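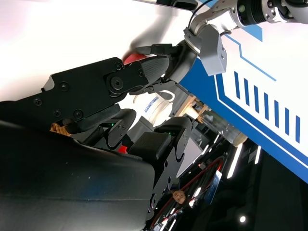 Forums > Automation > Buying and Budgeting > Hands and grippers: what to put in next year's budget

Search this forum Go Advanced

Hands and grippers: what to put in next year's budget

skragh
I have to put in an equipment request by the end of February and I'd like a sanity check from people who have done this before. We run a two-arm bench for handover and small parts work. Mugs, clear cylinders, little wooden pieces, that sort of thing. One side has a multi-finger hand and the other has a two-finger gripper on a bracket. Both arms are staying. The request is for end effectors, spares and whatever I've forgotten.

Option A is a second multi-finger hand from Zarneo so both sides match. Option B is a second two-finger gripper from Prosser as a spare, and the rest goes on fingertip pads, cables and a service visit. Option A eats nearly the whole allocation.

Lead time on the hand is quoted at 14 weeks. The gripper is on the shelf.
Svend Kragh, Brurwood

tinsnips
B. Not even close. A matching pair looks good in the proposal and then one finger joint goes and you have no money left to fix it.

brackish_bay
Depends what the work is. If everything you handle can be pinched, B. If you want to turn an object in the hand without putting it down, a two-finger gripper won't get you there and you'll be writing the same request again next year. What's the task list?

skragh
Mostly passing an object from one side to the other and putting it in a rack. Some reorienting, which the hand does now. The gripper is the giver most of the time.

tinsnips
Then you already own the right kit. Buy spares.

E_Kirkegaard
I do the purchasing for a similar bench at Grondby and I'd disagree with tinsnips a bit. The price of the hand is the easy part to defend because there's a quote for it. What gets knocked back is the consumables line, since it looks like padding if you don't have records. Svend, do you have any figures on how often you change pads?

skragh
Not good ones. We log faults but pads just get swapped when they look tired. I went through the receipts this morning and we spent $648 on pads and screws last year. That doesn't include the cable we replaced.

E_Kirkegaard
That's a record. Attach the receipts and ask for the same again plus the cable. For the service visit I'd put down $2,000 as its own line so nobody can trim it out of something else. That's what ours came to with travel, but get it quoted, you may be closer to the agent than we are.
Elínborg

brackish_bay
Also ask Zarneo whether they'll sell single fingers. Some suppliers only sell the complete hand and you need to know that before you choose. If a finger can be swapped on site the whole sum changes.

tinsnips
Good question, and get the answer in writing. We were told yes over the phone and then it had to go back to the factory anyway.

quollhouse
Coming at this from the fixtures side. Nobody has mentioned the bracket. If the spare gripper has a different bolt pattern to the one you've got, you're up for an adaptor plate, and the extra thickness shifts your tool offset. Cheap part, annoying week. I'd also allow for cable routing. With two arms meeting in the middle of the bench, a loop that's fine when they're parked can end up right in the way on a handover.

skragh
The bracket would carry over, same gripper model. Fair point on cables - I've got nothing in there for guides or clips. Will add it.

brackish_bay
I still think you should cost option A properly and leave it in as a second-year item. If the reorienting work grows you'll want it, and with that lead time you don't want to start from scratch.

tinsnips
Second-year items get ignored in my experience but it doesn't hurt.

E_Kirkegaard
Ours get read. It depends on the place. One more thing, if you end up with a bit spare at the end, buy test objects in bulk. We got 100 identical mugs and stopped arguing about whether a failed grasp was the hand or the handle.

skragh
Update: Zarneo say single fingers are available but they won't put a price on it until they've seen the serial number. Prosser have confirmed the gripper price through to the end of the financial year. I'm going with B, fingers as an optional line, second hand listed for the year after. Draft goes to my manager tonight.

quollhouse
Put freight in. Everyone forgets freight.

skragh
Freight wasn't in. It is now.

Contact us | Copyright the forum and its contributors | Back to top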